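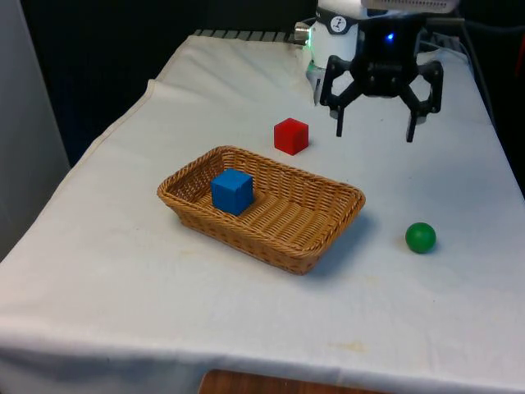 About Evier

Evier is a small school of home baking and table culture. We teach people to bake bread, to prepare simple meals around it, and to set a table where guests like to stay for a long time. We are not a school for professional chefs. Most of our students have ordinary jobs and ordinary kitchens, and they come to us in the evening or on Saturday.

How the school began

The school was started by Bendik Ekström, who is still the main teacher. Bendik learned to bake from his aunt in a village where the shop was far away and the bread had to last the whole week. Later he worked for many years in an office and baked only for his neighbors. When the neighbors began to ask for lessons, he taught them in his own kitchen, two persons at a time, because the oven door could not open with a third person in the room.

After one winter of this, the family asked him kindly to find another kitchen. We rented the ground floor of an old printing shop on Trumurach Street. The floor is strong, the windows are large, and the ovens stand where the paper used to be stored. In the cold months the front door is heavy to open, so please push it well.

What we teach

Our main course is called First Loaf. It has four evenings, one each week. On the first evening the students make a plain wheat bread with dry yeast. On the second they start their own sourdough, which they take home in a jar and must feed every day. The third evening is for rye, and this is the evening when people complain the most, as rye dough sticks to everything. On the last evening every student bakes two loaves without help from the teacher, and then we eat together.

For those who have finished First Loaf, we have longer courses:

Rye and Seeds, for dark and heavy breads
Sweet Doughs, with buns, braids and holiday cakes
The Sunday Table, about soups, spreads and how to serve them with bread
Flour and Grain, a course with more theory, where we compare flours from different mills

The Sunday Table began in February as a trial, and now it stays in the program. It is the only course in which the baking is a smaller part. We speak about which cloth to use and how to wash it, how to keep bread fresh on the table, when to cut it and when to let the guests break it by hand. Many students did not grow up with such habits in the house, or they had them and lost them. We try to teach this without strict rules. Bendik has his opinions about butter knives, but you may disagree with him.

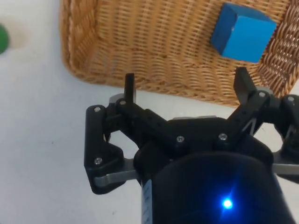 Woven basket on a white tabletop.

How we work

A group has at most 16 students. Each student has an own place at the bench, an own bowl and an own scale. We weigh everything in grams, also water. If you are used to cups, it will feel slow in the first hour and after that you will not think about it. The basic recipe uses 1000 grams of flour, and from this number it is easy to calculate all the rest in your head.

We speak English in the lessons, but it is the second or third language for many of us, the teachers included. Nobody has to speak perfectly. If a word is missing, we show it with the hands.

You do not need to bring anything except an apron and a jar with a lid. Please wear closed shoes. Long hair should be tied. We cannot offer lessons free of gluten, because there is flour in the air in every room, and we do not want to promise something which is not safe.

Our flour and our friends

Most of our flour comes from Ganus, a family mill which grinds on stone and delivers to us every second week. Their rye is coarse and a little sour in smell, and we have adjusted our recipes for it. If you bake the same bread at home with flour from the supermarket, please use a little less water.

Coffee in the breaks is from Espiritu, the roastery on the other side of the yard. They receive bread from us in return, and until now both sides believe they have the better part of this exchange.

Bread that is left after the lessons goes to the neighbors in the building. There is a shelf near the stairs, and it is usually empty by the next morning.

Visit us

We have an open afternoon at the start of each season. The next one is on April 2, 2022. You can see the ovens, taste the bread and ask about the courses. There is no need to register, only for groups it is better to write to us before. Children are welcome when an adult is with them, and they can form a small roll and bake it in the smallest oven.

The entrance is from the yard and not from the street. If the bell does not work, please knock on the window to the left.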